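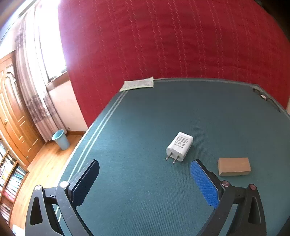
White wall charger and small cardboard box on the green cloth.

Home | Galleries | Sorting Days | Contact

Posted 15 August 2024 by the Altlow Repair Room

We began clearing the spare parts shelves in July and the small electrical things have taken the longest. Chargers go out on the table first, so the printing can be read before they are put away.

The charger has two flat metal prongs, several lines of tiny print and "Made in China" near the bottom. Any that can't be matched to a device go in the Ridik drawer for testing.

The box is plain brown card with no printing that we could see - handy for relabelling. We keep boxes this size for adaptors and short leads.

More pictures will be added when the next 5 trays are sorted.

Contact the Repair Room | © Altlow Repair Room | Back to top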